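Members' Board > Teaching and Assessment > Wording of the suturing module

Prikus_Registry
Members are invited to comment on the draft wording of the basic wound closure module. The draft asks each trainee to submit a written account of 397 words or fewer after every practice session. The Choo handbook permitted 2,000. Comments will be received until 3rd December.

Ziltent Ward Tutor
The lower limit is supported by this department. Long accounts were seldom read in full, and trainees copied paragraphs from one session to the next.

bindari_library
This library wishes to record its disagreement. A trainee who must explain why a stitch was placed too near the edge of a wound needs room to do so. The older Bindari course notes dealt with the matter at proper length.

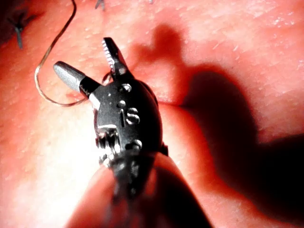
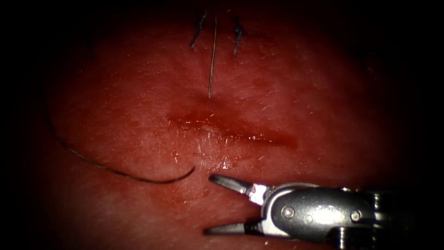
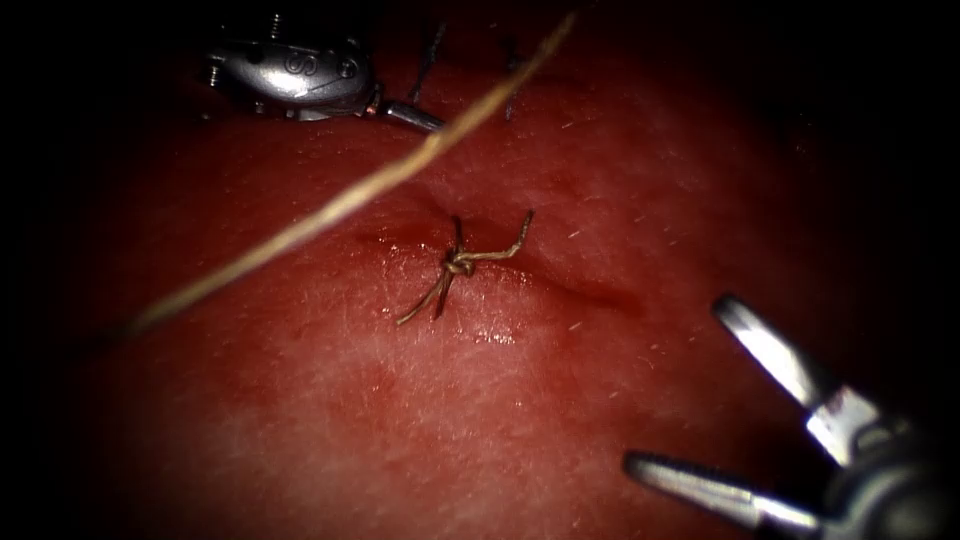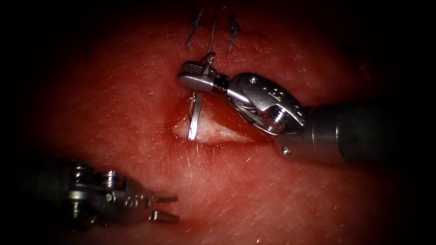 Bindari Course Notes, Vol. 2, p. 1,080

The passage following the plates asks the trainee to state the distance between stitches, the tension chosen and the reasons for both. It could not be answered within the proposed limit.

Ziltent Ward Tutor
With respect, the passage was written for candidates in their final year. First-year trainees are asked only whether the edges met and whether the knot held. Two paragraphs are sufficient.

Outpatients_Desk
May I ask whether tables count towards the limit? The draft is silent on this point. Our trainees record thread size and needle type in a table and would not wish to be penalised for it.

Prikus_Registry
Tables are excluded. Clause 2 will be amended to say so.

bindari_library
The amendment is welcome, although it does not meet the objection. We would ask that the limit be waived where a tutor has requested a fuller account.

Ziltent Ward Tutor
This department would accept a waiver, provided that the request is made in writing before the session.

Prikus_Registry
Both positions have been noted and will be put to the June meeting. The present Choo limit remains in force until then.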